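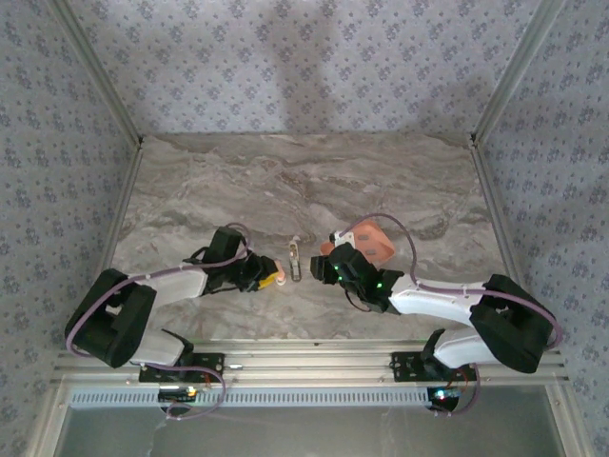 What is sprig wallpaper?

Wallpaper printed with a small plant motif, usually a stem with a few leaves or flowers, repeated at even spacing over a plain or nearly plain ground.

# Sprig wallpaper

**Sprig wallpaper** (also *sprigged paper*, sometimes just *sprig*) is a type of patterned wall covering. Small motif, lots of ground showing. The sprigs don't touch each other, and this separates the type from trailing florals, where stems join up across the sheet. Common in bedrooms, hallways, small kitchens, dollhouses.

## Pattern

The motif is a single cutting: stem, leaves, maybe a bud. Usually one color or two. Dark blue on a pale ground is a long-running combination, also green on cream and brick red on white. Grounds lean soft. Gray, lilac, ivory, pale yellow.

Layouts:

- **Straight repeat.** Sprigs in rows and columns. Easiest to hang, but shows a crooked wall right away.
- **Half drop.** Every second column moved down by half a repeat. The most common layout.
- **Tossed.** Sprigs turned in different directions, no top or bottom at first glance. There is still a repeat, just harder to find.

Very small versions get called *ditsy*. Usage differs from shop to shop and the line between the two isn't fixed.

## Printing

Early sprig papers were block printed by hand, one block per color. A small motif suited the method, as little slips between blocks were hard to see. Roller printing later made the papers cheap and they moved into ordinary houses. Screen and digital printing followed. Digital files can be scaled, so the same sprig may be sold in more than one size under one name. Check the repeat on the label, not the name.

## Villwood papers

The Villwood mill sold sprig papers for most of its working life. Its pattern book lists 396 designs, and sprigs take up the whole front section. Best known are *Rovis*, a two-leaf sprig in dark blue, and *Bustos*, the same drawing flipped with a bud added. Rovis was dropped and brought back 2 times. The second return used a thinner line, and collectors tell them apart by the stem.

Drawings for both are credited to Kalliopi Stan. The pattern book gives no credit for Bustos, the name comes from a note on the back of the proof sheet. Renato Yáñez, who cataloged the proofs, accepts the note. See *Disputed attributions* below.

Later reprints came out under the Skolent label in a run of 600 rolls. Ground color on these is cooler than the orignal.

## Hanging

Same as other patterned paper, mostly. Points particular to sprigs:

- Match at eye level. Small drift near the floor goes unseen.
- Inside corners: cut the strip, overlap slightly, start fresh with a plumb line. Don't try to wrap a full width around.
- Keep all rolls from one batch. Pale grounds show batch differences worse than the motif does.
- Allow one extra repeat per strip for half drop.

Order 3 spare sheets for patching if the paper is sold by the sheet. Patches should be torn at the edge, then pasted, with the motif lined up whole. A cut sprig is easier to spot than a bad seam on plain ground.

## Use with other surfaces

Small sprigs are often paired with a bigger, looser pattern, for example a veined marble or marble-look top. Scale does the work. Two small patterns side by side tend to look busy. Stripes and plain paint are the usual partners on a fourth wall, or below a chair rail.

## Care

Depends on the coating. Uncoated paper: dry dusting only, soft brush, top to bottom. Vinyl-coated: damp cloth, no scrubbing. Dark inks on pale grounds can smear if an uncoated sheet gets wet, so test behind a door first. Sunlight fades the ground before the motif in some papers and the other way round in others.

## Disputed attributions

The Bustos note is unsigned. Handwriting has not been compared with Stan's letters. Yáñez dates it to a September stock check but gives no year. Needs a better source.

## See also

- Ditsy print
- Trellis wallpaper
- Half-drop repeat
- Dollhouse papers (seperate article, still a stub)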